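# Kurham Laundry Terms

A word list for people who write or translate washing instructions. It holds 1,390 entries, each with a short meaning and one sample sentence.

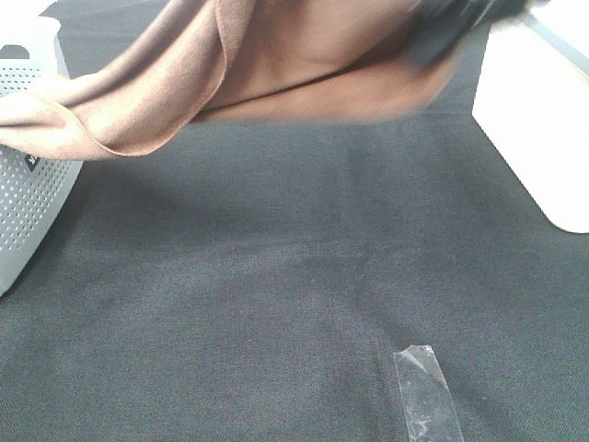
Entries were collected from care labels, shop leaflets and old household guides in Plorberg and Laur. Spelling follows American use.

## Files

- `terms.csv` - the full list
- `symbols.csv` - 36 care symbols with plain names
- `dropped.csv` - 60 entries removed as duplicates

## Known problems

Temperatures are in Fahrenheit only. Words for starching are thin, and the Flulham leaflets still need a second check.

## Changes

Version 2 (October 2026) merges "line dry" and "hang dry". Old IDs still work.

Please send corrections as a pull request, one term per commit.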